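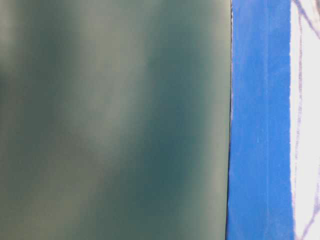 Folding and Sorting Household Cloth
Project report by Soledad Nieto and Nithin Shetty
Saturday, June 19, 2021

What we wanted to find out

Our question was whether sorting cloth by weave before folding saves shelf space. We worked in the laundry room at Clarstead, where towels, covers and table cloths all go on one shelf 160 cm long. When we started in February, the stacks leaned and some fell over.

What we did

We pulled everything off the shelf and sorted it by feel first and color second. Mesh and other open weaves went in one pile, and flat or ribbed weaves in another. Nithin folded and Soledad measured. Each stack was pressed under a 1000 g weight before we read the height.

Mesh was the hardest to fold. It slides, and the creases open again when you let go. The ribbed cloth held an edge much better. Stripes helped too, as you can line up the fold with them. 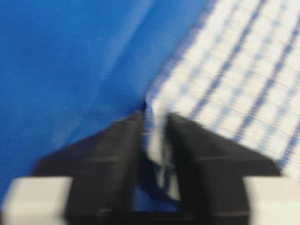 Figure 1. Blue mesh-like fabric next to white fabric with blue stripes.

Results

Before sorting, the stacks took up 100 cm of the shelf. After sorting they took up 75 cm. Mixed stacks were always taller than stacks of one weave.

Problems

We only had one shelf to test. We also changed how we folded the mesh halfway through, so the first readings for it were left out.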